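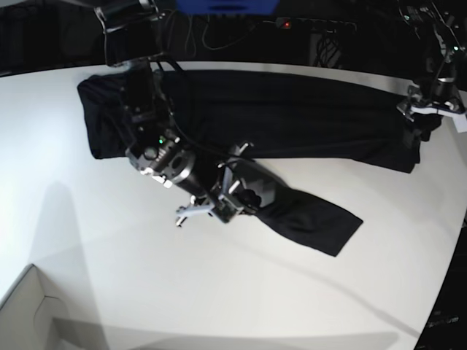

By Marit Osgood

Urari two-finger gripper, pair, tested on clothing

Reviews | Grippers | Controllers | Forum

The Urari is sold as a general-purpose parallel gripper for small arms. I wanted to know how it handles cloth, so I mounted one on each arm of the bench setup, ran both from the Kelmendi controller, and set out to compare them with the Gevadby units that had been on the same wrists until July. List price is 500 dollars each. Fingers and a wrist plate are in the box. Cable is extra.

Mounting took one evening. The bolt pattern matched the wrist plate, and the supplied screws were one size too long for our flange. The connector exits toward the palm, so it wants a loop of slack in the cable or it pulls tight at full wrist rotation. Gevadby routes it out the side, and I prefer that.

The test garment for most of the work was a pair of black trousers on a white table. Contrast against the table is easy for the camera. Contrast inside the garment is poor, and where one layer crosses another the depth data gets thin. Any gripper tested this way inherits some of the camera's errors. I tried to separate the two by logging the commanded finger position along with the result.

I logged 316 grasps. The Urari missed 43 of them. Most misses were at a hem lying flat, where the finger tip has to get under the fabric and instead slides along the top of it. Bunched fabric and waistbands were no trouble. With the Gevadby fingers on the same task I had fewer flat-hem misses but more slips once the cloth was raised – their tips are thinner and smoother.

Force control is the Urari's strong point. The setting has fine steps at the low end, and the value reported back to the Kelmendi was steady enough to use as a grasp check. I set one threshold for an empty close and left it alone for the rest of the test. Closing speed is moderate. Opening is slower than it should be, and on a layered garment a slow release drags the top layer. 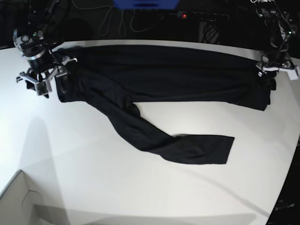 Can one gripper do this job if the budget only covers a single arm?

It can pick and drop a garment, but it can't keep one end still while it moves the other. For spreading or folding, plan on 2 grippers and a controller that runs both on one clock.

Noise is low. The housing got warm during long holds and stayed within the limit in the manual. The finger screws need thread locker; two backed out during the first week. Spare fingers come as a set, so replacing one means buying both.

Software is adequate. The driver loads in the Kelmendi without changes, and the Asine example scripts ran after I corrected the joint names. The documentation gives the stroke in one table and the usable stroke in another, and the second figure is the one to plan with.

I'm keeping the Urari pair for trousers, towels and anything with a thick seam. For flat hems and thin shirts I would fit the Gevadby fingers and accept the slips. An adapter for mounting those on the Urari body is listed as coming, with no price yet.

Updated Wed 29 July

Share 2 | Comments 0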